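報道関係各位

2022年3月9日
株式会社Hurex

協力型鉄道運行シミュレーション「Asosetti」に新路線マップ「Drukthorpe」を追加
冬季の山岳路線を舞台に、最大8人での分担運行に対応

株式会社Hurexは、PC向け協力型鉄道運行シミュレーション「Asosetti」の追加マップ「Drukthorpe」の配信を本日開始しました。価格は2,000円(税込)です。あわせて、本編をお持ちのすべての方を対象とした無料アップデートと、マップ作成ツール「Ondrejka」の正式版を公開しました。

「Asosetti」は、運転士、信号扱い、入換、指令の四つの役割をプレイヤーが分担し、一日の列車ダイヤを最後まで走らせるゲームです。これまでのマップは平野部の路線と港湾の貨物線が中心でしたが、「Drukthorpe」では単線の山岳路線を採用しました。行き違いのできる駅が限られ、一本の遅れが後続の列車に長く残るため、役割間の連絡がこれまで以上に運行を左右します。

■「Drukthorpe」の概要

舞台となるのは、谷あいの鉱山町から峠を越えて盆地の終着駅までを結ぶ架空の路線です。路線名とマップ名は、峠の手前にある信号場の名前から取っています。旅客列車のほか、鉱石列車、木材列車、除雪列車、保線用の作業列車が走ります。時間帯は早朝から深夜まで切れ目なくつながっており、途中の駅からの参加や、運行途中での役割の交代もできます。

マップには163件の運行課題を収録しました。初めての方向けの区間運転から、終日にわたって路線全体を受け持つものまで、所要時間と難易度で絞り込んで選択できます。課題の一部は一人でも遊べるようになっており、空いた役割は自動扱いが受け持ちます。自動扱いの判断は慎重寄りに設定されているため、定時運行を目指す場合は人数をそろえて遊ぶことをお勧めします。

降雪は課題ごとに固定されたものと、開始時に決まるものの2種類があります。線路上の積雪が一定量を超えると、その区間の制限速度が下がり、上り勾配では空転が発生しやすくなります。除雪列車をどの時間に、どの区間へ入れるかは指令の判断になります。除雪列車もほかの列車と同じ線路を使うため、入れる時機を誤ると旅客列車が駅で長く待つことになります。

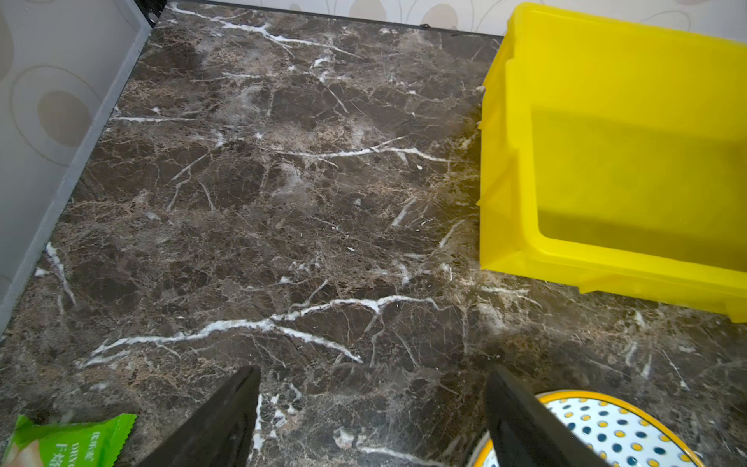
白い筋の入った濃茶色の大理石模様

■新しい運行要素

【通票による閉そく】
峠区間では、通票を持つ列車だけが区間に進入できる方式を導入しました。通票は駅の信号扱い担当が取り出し、運転士に受け渡します。受け渡しを忘れたまま発車しようとした場合は発車できず、指令に通知が届きます。受け渡しの操作は省略設定も用意しており、課題の開始前に部屋の作成者が選択できます。

【補助機関車】
重い鉱石列車は、峠のふもとの駅で後部に補助機関車を連結します。本務機と補助機を別々のプレイヤーが運転する場合、両者は汽笛の合図で力行と惰行を合わせます。合図は既存の無線機能と併用できますが、トンネル内では無線が届きません。補助機関車は峠の駅で切り離し、単機でふもとへ戻します。この回送も時刻表に含まれます。

【車両の冷え込み】
長時間停車した気動車は、再始動に時間がかかるようになりました。夜間の留置場所と始動の時刻を入換担当が管理します。車庫に入れた車両はこの影響を受けませんが、車庫の収容数には限りがあり、翌朝の出庫順も考慮する必要があります。

【駅の業務】
旅客列車が大きく遅れた場合、接続する列車を待たせるかどうかを各駅で選べるようになりました。待たせた場合は接続列車にも遅れが付きます。評価は定時性だけで決まらず、乗り継ぎの成立や貨物の到着時刻も合算されます。

■無料アップデートの内容

本日公開のバージョン3.0では、「Drukthorpe」を購入していない方も以下の機能を利用できます。

・途中保存
複数人での運行を中断し、同じ状態から再開できるようになりました。再開時に参加者の顔ぶれが変わっていても問題ありません。保存データは部屋の作成者の環境に置かれます。専用サーバーを利用している場合はサーバー側に保存されます。

・運行図表の表示改善
列車の位置と予定を線で示す運行図表に、拡大と縮小、種別ごとの表示切り替えを追加しました。指令以外の役割からも閲覧できます。編集は引き続き指令のみ可能です。

・通信の見直し
列車の位置情報の送り方を変更し、参加者が多い部屋での位置のずれを抑えました。連結時に車両が跳ねる現象についても修正しています。

・観戦席
運行に加わらずに列車や駅の様子を見られる観戦席を新設しました。観戦者の文字チャットは、部屋の設定で運行中の参加者から見えないようにできます。

・不具合の修正
合計414項目の修正と調整を行いました。一覧は公式サイトの更新履歴に掲載しています。

なお、バージョン2系で作成した保存データのうち、一人用の運行記録はそのまま引き継がれます。自作のダイヤについては、初回起動時に変換の確認画面が表示されます。変換後のダイヤは旧バージョンでは読み込めませんので、必要に応じて事前に複製を保存してください。

■マップ作成ツール「Ondrejka」正式版について

「Ondrejka」は、「Asosetti」用の路線、駅、信号、ダイヤを作成するためのツールです。試験版の公開中には1,000人近くの方にご利用いただき、操作方法や書き出し時の不具合について多くの報告が寄せられました。正式版ではこれらの報告をもとに、線路の敷設と信号の設定を同じ画面で行えるようにしています。

試験版では、分岐器を一つ移動すると前後の信号設定がすべて解除されていました。正式版では影響のある箇所だけが黄色で表示され、確認が済むまで元の設定が保持されます。また、勾配の数値入力、曲線半径の一括変更、駅構内のひな形の登録に対応しました。

作成したマップは、公式の共有ページを通じて公開できます。公開時には推奨人数、所要時間の目安、使用している追加車両を登録する必要があります。「Drukthorpe」に含まれる車両や建物を使用したマップも公開できますが、遊ぶには部屋の作成者が「Drukthorpe」を所有している必要があります。ほかの参加者は本編のみで参加できます。 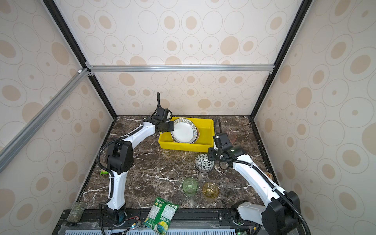

大理石模様のテーブルと、白と黒の2台のロボットアーム

ツールの利用は無料です。利用には「Asosetti」本編が必要です。作成したマップの有償での配布、および実在の鉄道事業者の名称や社章を使用したマップの公開は、利用規約により認めていません。

■専用サーバーの提供

常設の部屋を運営したい方に向けて、専用サーバー用のプログラムを配布します。役割ごとの参加条件、運行中の入退室、課題の順番などを設定ファイルで指定できます。従来は部屋の作成者が退室すると運行が終了していましたが、専用サーバーでは参加者が入れ替わっても運行が続きます。

参加者のいない時間帯は、ゲーム内の時刻を止めるか、自動扱いに任せて進めるかを選択できます。止める設定にした場合、次に参加者が入室した時点から運行が再開されます。管理者は遠隔操作用の画面から、列車の停止、参加者への通知、保存の実行ができます。

■今後の予定

10月に、「Drukthorpe」所有者向けの無料追加として、盆地の終着駅から先の支線区間を配信する予定です。支線では秋季の運行を扱い、落葉による空転と農産物の臨時貨物列車を追加します。既存の課題に支線の列車を接続するかどうかは、部屋の設定で選べるようにする計画です。

「Ondrejka」については、複数人で一つのマップを同時に編集する機能の開発を進めています。公開時期は決まり次第お知らせします。

■製品情報

製品名:Drukthorpe(ドルクソープ)
種別:「Asosetti」追加マップ
対応機種:Windows搭載PC
配信形態:ダウンロード販売
配信開始日:本リリース発表日
価格:2,000円(税込)
プレイ人数:1~8人(複数人での運行にはインターネット接続が必要)
対応言語:日本語、英語、ドイツ語、チェコ語
備考:別途「Asosetti」本編(バージョン3.0以降)が必要です

■動画配信および画像の利用について

「Asosetti」および「Drukthorpe」の運行の様子を収録した動画や配信の公開は、個人、法人を問わず事前の申請なしで行えます。収益化も可能です。ただし、ゲーム内の音楽だけを抜き出した動画の公開はご遠慮ください。報道関係の方で製品の画像素材や評価用の製品コードが必要な場合は、公式サイトの報道関係者向け窓口よりお申し込みください。

■株式会社Hurexについて

株式会社Hurexは、PC向けシミュレーションゲームの企画、開発および販売を行っています。主な製品は「Asosetti」およびその追加マップ、追加車両です。開発と並行して、利用者が運営するサーバーや自作マップの公開を支援しています。

■本件に関するお問い合わせ

株式会社Hurex 広報担当
公式サイト内「報道関係者向け窓口」よりご連絡ください。
製品の操作や不具合に関するお問い合わせは、サポート窓口で受け付けています。

※記載の内容は発表時点のものです。仕様および今後の予定は変更となる場合があります。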